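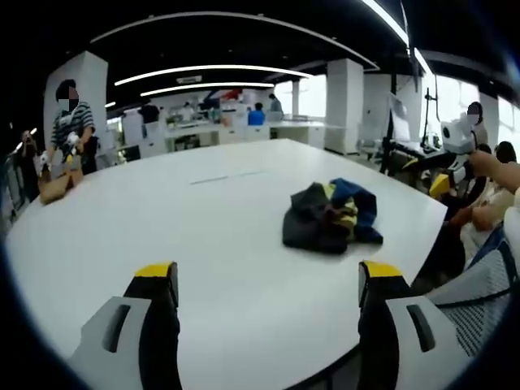

Dark garment with blue and yellow showing, on a white table.

4. Cleaning and Playing Your First Record

These steps cover the Flurer deck with the stock Vavum cartridge. If you bought yours secondhand, start at section 2 and come back humbled.

1. Switch the motor off. Brushing a spinning record is fine. Brushing a spinning record with the stylus down is a hobby for the rich.

2. Hold the record by its edges and label. Sweep the dry brush along the grooves for 8 turns, then lift it off toward the rim.

3. Set the speed to 33 for albums. Old dub pressings are sometimes cut at 45 with no mention of it on the label. If the singer sounds sedated, try the other button.

4. Lower the arm with the cueing lever. Your hand is less steady than you believe.

Note: The Manurung reissues are thick. Raise the arm base one notch before playing them, and write down where it was.

CAUTION: Never put alcohol on shellac. It dissolves, and so will your mood.

5. After 18 sides, clean the stylus from back to front with the small brush. The large brush is for records. They look alike in the box, for which Rurcombe, who packed it, has never apologized.

Comments (3)

Judit Halász
Step 4 cost me a cartridge before I read it. Good guide otherwise.

rocksteady_1723
Does the one-notch thing apply to 10-inch records too?

Judit Halász
Only if they're the thick ones. My thin ones play fine at the normal height.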